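4.2 Pledge tiers and delivery estimates

We coded 148 watch campaigns by number of pledge tiers, early discount and stated delivery month. Campaigns run by Prillar and Faulkner were treated as separate makers, although both buy their movements from the same supplier. Late delivery was counted from the first estimate given on the campaign page — later revisions were ignored.
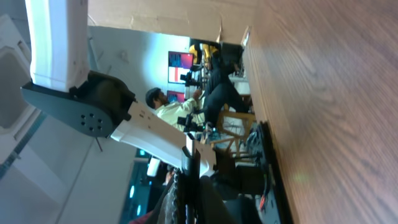

Figure 6. Room with robot arms.

Of these campaigns, 59 shipped after the stated month. Makers offering more than six tiers were late more often, and the effect held when the Plostora campaign, with over 2000 backers, was left out. Discount size had no clear bearing on delay. Strap and dial options chosen after funding closed — coded separately by Pryor — are taken up in the next section.

Contact: Leonie Tuhiwai, Brultamel | © Brultamel 2022 | Back to top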